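4. Test Setup and Results

4.1 Work area

All tests after July were run in the shared workshop on Prunlow Street. The table was covered with a teal-blue cloth, which gave the segmentation step one background color to remove. A folding bamboo screen was placed behind the table to block the view of the tool racks. Its fine grid texture caused false edges in the depth image near the top of the picture, and these were masked in software.

4.2 Objects

Household goods were used instead of printed test blocks. The set included cartons, toothbrushes, a tape measure, an empty bowl, a jar with a black lid, a woven coaster, a razor in its blister package and a length of braided rope. Objects were laid out by hand before each run, and several were placed on their sides on purpose. The layout was not measured.

4.3 Arm and hand control

Motion commands were sent from the Usik planner, written by Na-rae Woo for an earlier course and changed here to accept a table height as input. The planner moves the hand to a hover point above the target, holds, and then lowers it in a straight line. The hold was set to 1800 ms. Shorter holds saved time, but the arm was still settling when the descent began and the fingers landed to one side of the target.

4.4 Results

A total of 37 grasp attempts were logged with the final settings. Of these, 8 failed. Five failures involved the rope. The detector returned the center of the coil as the grasp point, and the fingers closed on loops that slid out during the lift. Two failures were on the coaster, which is too flat for the current approach angle. The last was a planner timeout at the 2000 ms limit and was not repeated.

Cartons and bottles gave no trouble at any angle tested.

4.5 Changes still open

The rope needs its own rule: find a loose end first and grasp there. A draft of this rule is in the Bomora branch but has not been run on the hardware. For flat objects, the approach angle should be lowered and the table height checked again after the cloth is pulled tight.

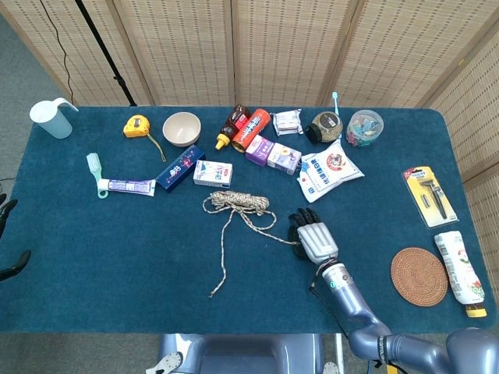 Figure 6. Right hand over the table near a loose end of the rope, with the object set laid out.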